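We need a "back off and ask" rule

I've sat through more meetings about robot safety than I'd like to admit, and the rule I keep pushing for is still missing from the Sastden handbook. It has 301 clauses! Speed limits, stop buttons, who may open what – all good. Clause 88 even covers labels. But it never says what an arm should do when it isn't sure of its grip.

My rule would be short: if in doubt, put it down and call a person. Raffaele Messina thinks that would slow everything to a crawl, and maybe it would for a while. I'd take slow. Small, light things like pencil cases are where bad habits start, and I'd want the rule learned there first.

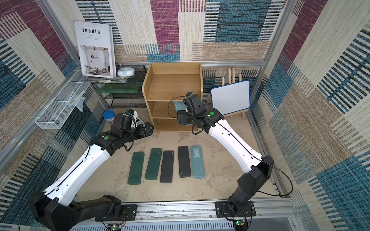
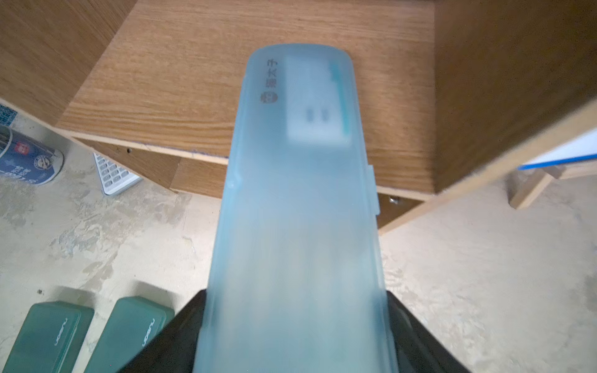
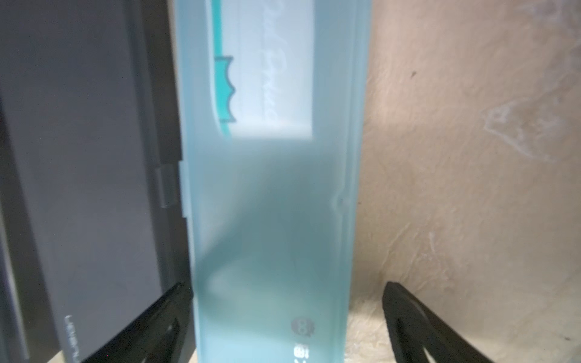 By Yolandi Motaung | October 31, 2025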